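The price on the quote is the smallest number you will see

I have sat on the buying side of the table for long enough to know when I am being hurried. It happened again in January, when three of us from Tretorgate were shown a household robot arm by a firm called Seyoum. We run supported flats. Somebody on our board had read that machines would soon be putting away books and folding towels, and wanted to know why we had no line for it in the budget.

So we got a line for it in the budget. I argued against, lost, and was then asked to work out how big the line should be, a punishment I probably earned.

My complaint is with the way these things are sold and, just as much, with the way people like me agree to buy them. The quote we were given covered the arm, the stand, a gripper and a year of support. It was a tidy quote. It fitted on a page. What it did not cover was the teaching, and the teaching is nearly all of the job.

If you have not been through this, the present fashion is to have people do the chore themselves while holding a pair of grippers like the ones the robot will have, over and over, and let the software learn from the recordings. I have no quarrel with the method. It may well be the best one going. But it means that somebody has to be paid to stand at a table and pick things up, and then be paid to do it again with a different table. When I asked the Seyoum salesman who that somebody would be, he said "your own team, typically". Our own team, typically, is helping a man in flat six have a bath.

He suggested a starting set of 354 recordings for a single chore. Fine, I said, and how many for the second chore? He said it depended. I asked what happened if we moved the furniture, and he said it depended. I don't blame him for that, as it probably does depend. I blame us for very nearly signing next to a figure when the man who wrote it down could not tell us what it bought.

Kalkidan Mekonnen, who looks after our accounts and is more patient than I am, went back through the last big purchase we made of this sort. That was the ceiling hoists at Trerngate. The hoists were £189 a month each on the lease. By the time we had added training, slings, inspections and the cover shifts for staff who were away being trained, the true cost was £241 a month. That is for a hoist, a thing that goes up and down. We have had hoists for years and know how they behave. We were still out by more than a quarter.

Now try it with a machine that needs to be shown what a book is.

The reply I usually get is that prices are falling. They are, and I would be a fool to say otherwise. But it is the price of the metal that falls. The price of an afternoon of a sensible person's time goes up every April, and so it should. If you are planning over four years, and we always plan over four years, you could be given the arm for nothing in the third year and still spend more than you had set aside. I put this to the board with a chart. The chart was not popular.

I went with Colette Lemaire, our deputy, to see how the recording work is done at Hellness, where another housing group has been at it for a while. They were kind to us and quite open about their costs, more open than I would have been. It is quiet work, and slow. You need a room, for a start, and a room you can leave set up. You need things to put on the table, and then other things, because a robot that has only ever met one box will be baffled by the next one.

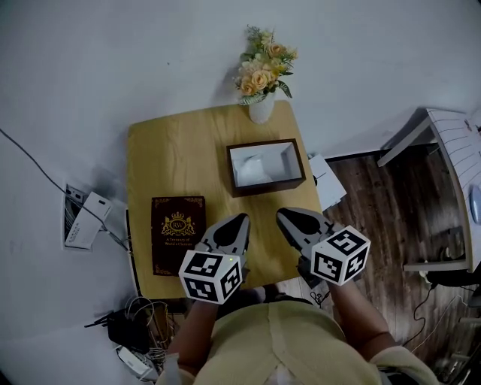

What stayed with Colette was how much of the week went on everything either side of the picking up. Charging. Checking that the recordings had saved. Throwing out the ones where somebody had sneezed or been called to the door. Putting the objects back for another go. None of this has a line of its own in any budget I have been shown. It gets filed under "staff time", and staff time in our sector is treated like tap water.

Their manager reckoned that almost half of the hours they paid for ended up as recordings they could use. She seemed pleased with that and perhaps she was right to be. I wrote it down and doubled our own estimate on the train home.

There is an argument on the other side and I will try to be fair to it. If everyone waits until the sums are certain, no one learns anything, and the machines get designed for warehouses and car plants by people who have never met our tenants. Colette makes this argument well. She thinks we ought to be in early, in a small way, so that when the thing is ready we have some say in what it does. She would rather waste a little money now than be sold something unsuitable later on. I think she underrates how good we are at doing both.

I also think being in early has a cost that is hard to see from a boardroom. Once you own the arm, you have to justify the arm. It sits there. People who come to visit ask about it. You start looking for jobs it might do, and then you start arranging the room around those jobs, and before long two of your better staff are working for the robot. I have watched this happen with a phone system and I have no reason to think a robot would be gentler.

What I asked for in the end was dull. I wanted the quote broken in two, with the equipment on one side and the teaching on the other, each with its own total, and I wanted the seller's name against both. If Seyoum believes that 354 recordings will get us a robot that can clear a side table, let Seyoum price them, supply the people to make them and be paid when the table is clear. If the answer is that they can't promise it, then what we are looking at is research. Research is a respectable thing to spend money on, but it comes out of a different pot, and ours has a good deal less in it.

They have not come back with the second total yet. The salesman rings every so often to tell me the discount on the arm is about to run out. Kalkidan has moved our budget line into next year, where it can do no harm, and has added a note beside it asking who will hold the grippers.

27 Apr 2018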